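Notes on a Winter Coat, After Eleven Winters

In February I retired the wool overcoat that I had worn to work since my first year at Rernlow. The lining had been replaced once and the buttons twice, and the tailor on Riston Street advised me that the cloth at the elbows would not accept another repair. I accepted his judgment and began the search for a replacement, which occupied most of the month.

My requirements were modest. The coat had to reach the knee, close at the throat without a scarf, and permit a suit jacket underneath. It also had to be wool, as I have found that the quilted alternatives do not hang well over formal clothing. I set a limit of $624, a figure I reached by adding up what I had spent on the old coat over its lifetime, repairs included.

The first coat I tried was from Rasia. It was handsome and well cut through the shoulder, but the sleeves ended above the wrist bone, and the maker leaves very little fabric in the hem to let down. The second, from Panganiban, fit correctly in every respect except weight. I wore it in the shop for 17 minutes and found that it pulled at the neck. The assistant was courteous and suggested that the feeling would pass with wear. I was not persuaded – a coat should be comfortable on the first day.

My colleague Siiri Ķēniņš then recommended a secondhand dealer near the station. I had reservations about buying outerwear used, chiefly on account of moths, and I inspected the seams and the underside of the collar with some care. The coat I bought there is charcoal, fully lined, and in better condition than several of the new ones I had handled. It cost $211. Alterations to the sleeves and the back vent added $89, leaving a good part of the budget unspent.

The purchase also prompted a review of how I store winter clothing. Scarves and gloves now have a drawer of their own, and sweaters are folded and washed before they are put away for the season.
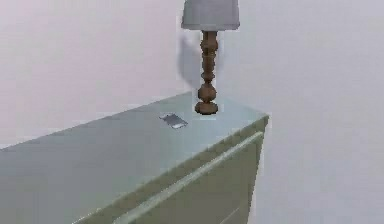

A pale sage-green dresser with a flat top.

The overcoat itself hangs in the hall closet on a broad wooden hanger, with cedar blocks in the pockets. I brush it after each wearing, always downward, and allow it a day of rest before it goes out again. The old coat has gone back to the tailor, who asked whether he might keep the cloth for patches.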